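Section 4. Loading the cup tube

Read Section 3 first if the tube and base are still in separate cartons. The rest of this section assumes the tube is already seated on its base and doesn't rock when you push the rim with one finger.

The Tomlow cup tube is a simple thing: a clear cylinder, open at the top, standing on a flat white base. Cups go in from above with the mouth facing up. The carton says it "loads in seconds." It does, if you own the cups the carton was written for. With anything else, allow yourself an evening of trying sizes, and keep the receipt until you get through 4.3.

4.1 Before you start

Choose a table with a level top. A square table you can reach across from any side is better than a counter, where the wall cabinets get in the way of your hands. The base has no clamps and no screw holes. Warnik, who supply the tube in this country, describe the base as "self-anchoring." We take that to mean it is flat.

You will need:

The tube, seated on its base
One sleeve of paper cups
A dry, lint-free cloth
A ruler

Peel the protective film off the tube if you haven't done so. It is clear, and easy to miss. Film left on the inside wall will grab the first cup and hold it crooked.

4.2 Checking the cups

Do not trust the size printed on the sleeve. Cups sold under the same size by two makers can differ at the rim by more than the tube will forgive.

1. Take one cup from the middle of the sleeve. The end cups are often squashed.

2. Lay the ruler across the mouth and note the widest point, including the rolled rim.

3. Measure the inside of the tube at the top the same way.

4. Subtract one from the other. You want a gap of 2 mm in all. With less than that the cup may stick on the way down. With a gap over 5 mm it will lean, and the next cup will lean with it.

5. Repeat with a second cup. If the two don't agree, measure a third and go by the largest.

Note: Piltatwood list their paper cups as "universal fit." We have yet to meet a universal cup. Measure them like any other.

4.3 Loading the first cup

The first cup decides how the rest will sit. Take more care with it than the carton suggests.

1. Wipe the inside of the tube with the dry cloth. Do not use glass cleaner or furniture polish.

2. Place the base on the table so that the long part points toward you, with the tube at the far end. Leave clear space at both sides for your hands.

3. Hold the cup by its side, mouth up. Do not put anything inside the cup to carry it.

4. Bring the cup over the open top and center it by eye. Look from above, then from the side.

5. Lower the cup until its foot is inside the rim, then let go. It should go down by its own weight.

6. Look through the wall of the tube. The rim of the cup should be level all the way around.

If the cup hangs up partway, don't push it. Lift the tube and base together, turn them over above the table, and let the cup slide out into your hand. Then go back to 4.2, whatever the sleeve says.

4.4 Adding more cups

Each new cup drops into the mouth of the one below. Keep a cup ready at the side of the table and bring it over only when you are sure the one in the tube is straight. 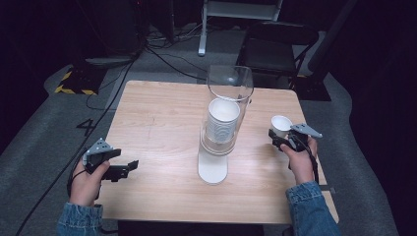

Figure 4. One cup in the tube, second cup held mouth up at the right.

1. Check that the cup in the tube is upright.

2. Lower the next cup as in 4.3, steps 3 to 5.

3. Wait for it to settle before adding another.

4. Stop while the top cup is still easy to grip.

Caution: Do not drop a whole sleeve in at once. The carton shows this being done with one hand. In our trials the bottom cups wedged together so tightly that they tore when pulled apart.

Caution: Keep the tube out of strong sunlight and away from the stove. Paper cups soften in steam, and a softened rim won't pass the wall of the tube again.

4.5 Taking cups out

Reach in from the top with a thumb and one finger, pinch the rim of the top cup, and lift straight up. If two come together, twist one a little to free it. Anyone with large hands will find the lowest cup hard to reach. The maker's answer is to keep the tube full. Ours is to tip the tube.

Clean the tube before refilling it after a long break. Dust settles on the rim first, then falls into the cups.

4.6 Claims we could not confirm

The leaflet promises 3000 fillings without scratching. It doesn't say which cups were used, or who did the filling, and our letter asking about it in November got a brochure in reply. Paper is unlikely to mark the wall very fast, but grit on a cloth will, so shake the cloth out first.

The Ojo lid, sold separately, is said to keep cups "factory clean." It keeps dust out. It also has to come off every time somebody wants a cup, and it tends to end up in a drawer. A clean saucer laid over the rim does the same work.

If the tube arrived cracked, stop here and see Section 7, Returns. Do not tape it.

Section revised Thursday, January 6, 2022. Replaces the loose sheet packed with earlier cartons.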